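夹爪又歪了，顺便把整个工位过了一遍

六月开头就没闲过。先说结论，省得有人翻到底：夹爪抓东西老是往一边蹭，毛病不在电机，在指头根部的垫片，外加腕部相机的支架松了一点点。两个小毛病叠一起，看着像一个大毛病。折腾了两个晚上。

下面想到哪写到哪，主要给自己留个底，下次别再从头查。

工位的情况老读者知道，新来的简单讲两句。一张木头台面，外面一圈黑色铝型材，机械臂从上头的架子伸下来，做的是分拣，从一个料盒拿到另一个料盒。我们内部管这套叫 Felo，名字是 So-ying Chow 起的，问她什么意思她也不说。控制柜那边的程序叫 Bucur，版本乱七八糟，这个以后单开一篇骂。

起因是 Josphat Temba 跑夜班批次，早上给我留了条消息：掉件变多，而且都往同一边掉。附了日志。我扫了一眼，826 次抓取，失败的那些基本都是闭合以后滑掉的。不是没找到，是找到了没夹住。这两种要分开看，我以前老混在一起，白费好多时间。

第一反应当然是怪视觉。重跑了一遍标定，没用，误差跟上个月差不多。然后怪夹持力，往上加，软包装的东西直接给捏皱了，还是滑。这时候就该停下来去看机械的，我没有，又去改了半小时参数。人累的时候就爱改参数，坐着就能改。

后来 Su-chen Choi 路过，拿了张打印纸塞到两个指头中间，让我慢慢合。合到底，纸一抽，上半截咬住了，下半截能晃。好嘛。两个指头不平行。

拆。

指头是台阶形的那种，内侧一级一级的，末端收尖。拆之前一定一定先断气断电再泄压，顺序别反，然后拿记号笔在底座上划线，左右各划一道，装回去的时候对线。我第一次拆没划，装回去差了一个孔位，查了一下午。这回划了。

四颗螺丝，内六角。有一颗滑牙了，上次谁拧的我就不点名了（是我）。垫片取出来一看，左边那片边上压出一道印子，薄了。右边的还行。两片一起换，别只换坏的那片，新旧厚度不一样，换完照样歪。垫片是从 Bolura 那边订的，一包 16 片，发货慢，建议提前备。

换完先别急着拧死。对角上，先带上劲，合一次夹爪让它自己找正，再拧紧。纸片测试上中下各来一遍，三个位置抽纸的手感要一样。手感这东西没法写，多抽几次就知道了。

然后擦。指头表面容易积灰，料袋上的粉，木台面上的屑，什么都有。酒精加无尘布，台阶的角里面要用棉签。别用砂纸去打毛，我知道有人这么干，短时间是不滑了，过阵子磨出来的碎末全掉料盒里。

说到料盒。红的一个蓝的一个，半透明的，往台面上一放就完事，没有定位。这是老问题。机械臂蹭一下就挪一点，蹭着蹭着就偏了。Valentin Courtois 一直说要做限位块，图都画了，我一直拖。这回趁停机量了位置，先贴胶带顶一顶，八月再说。

装完指头，开机，手动模式，把臂放低到台面上方停住，张开，看腕部相机的画面。这步我以前不做的，现在每次必做。一来看两个指头在画面里左右是不是对称，二来顺便看看周围有什么东西挡路。

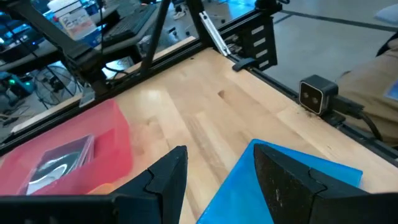 腕部相机视角，夹爪张开，两边是红蓝料盒，对面横梁上是那台深度相机。

画面里看指头的时候有个窍门，盯台阶，别盯尖。尖太细了，容易看花眼。台阶的棱比较直，左右一比就出来。我拿尺子直接在屏幕上量，土办法，Su-chen Choi 笑我，但是管用。

量完发现还是有一丢丢偏。指头这回肯定是正的，纸片都过了，那就只能是相机自己歪了。摸了一下腕部支架，果然，能晃。很轻微，不用力感觉不到。

这就解释了为什么之前标定“没用”。标定的时候它在一个位置，臂一加速它又到另一个位置。每次标定结果都挺好看，一跑起来就不对。气死。

支架螺丝补了中强度螺纹胶，蓝色那种，别用红的，红的以后你拆都拆不下来。静置一晚上。说明书写的时间短得多，我不信，反正也要睡觉。

第二天接着弄对面的深度相机。装在外圈横梁上的，两个圆镜头，朝台面里面看。这台我原来没打算动，但是腕部的都松了，没道理它不松，都在一个架子上震。查下来还好，底座是紧的，就是线不太行。线从后面出来，一直没有应力释放，全靠接头自己扛着。有人走过去带一下就可能掉线。加了两个扎带，留一点余量，接头那里弯的弧度放大。

顺手把型材的连接螺栓也都复紧了一遍。有两颗转了小半圈。其它没动。提醒一下，复紧完架子会有一点点变形，所以标定必须放在复紧之后做，不要反过来。这个顺序我写在墙上了：

清洁
换垫片，对线装指头
纸片测试
支架和相机底座
横梁螺栓复紧
理线
标定
空跑
带料跑

一定按这个来。跳步的话后面一步会把前面一步的活儿全废掉。

标定板也说一句。我们那块用久了，角有点翘，平放在木台面上都不服帖。台面本身也不是绝对平，木头嘛，有节疤，还反光，头顶的灯一照中间一块亮斑，角点检测在那块经常丢。我的办法是标定的时候把正上方那盏灯关了，再拿一块亚光黑布铺在板子底下。丢点的情况少很多。换块磨砂的铝台面当然更好，预算没有，不提了。

标定取点我现在取得比较散，四个角都要去到，高低也要有变化，腕子要转。以前偷懒只在中间转圈，中间特别准，一到边上料盒那里就飘。而料盒恰恰就在边上。想想真是傻。

空跑大约 100 个循环，只看不抓。看什么呢，看线有没有蹭，听声音，摸一下关节温度。声音这个真的很重要，Yen-ting Chung 站在门口就能听出来减速机不对劲，我不行，我得凑近了听。这次没什么异响。

然后带料。先拿硬的试，再拿软的。塑料袋装的那种最难，表面滑，里面的东西会动，夹住袋子不等于夹住东西。夹持力我调回了原来的值，就是出问题之前那个，一点没加。能稳住。说明之前加力纯属瞎搞。

晚上交给 Josphat Temba 接着跑，早上看日志，掉件回到了以前的水平。还是有掉的，软包装那几样，这个得换指垫材料，不是调能调出来的。Drorura 有一款软胶面的指垫在看，还没下单，用过的朋友留言说说，主要想知道耐不耐酒精擦。

几个零碎的，免得忘：

垫片以后按月看，不等坏。看边缘有没有压痕，有就换。

螺纹胶点一滴就够了，别糊一圈，上次糊了一圈流到滑轨里，清了好久。

记号笔用油性的，水性的拿酒精一擦线就没了。别问。

日志里“闭合后丢失”和“未检出”现在分成两栏了，Josphat Temba 改的脚本，好用。两栏一分，下次谁的锅一眼就看到。

备用指头只剩一副，要补。

急停按钮那边的标签磨得快看不见字了，重新打一张贴上。跟这次维修没关系，但是想起来了。

还有个没解决的：臂走到最左边的时候腕部画面偶尔会顿一下，就一下，马上恢复。怀疑是线缆在那个姿态下弯得太狠，也可能是 USB 那头供电不稳。换过一根线，没复现，但也不敢说就是线。先挂着，再碰到就把时间记下来，对着关节角度查。

有人上次问维修记录用什么写的，就一个文本文件，一天一段，没别的。试过表格，填着填着就没人填了。

先到这，垫片的订单还没提交，去弄一下。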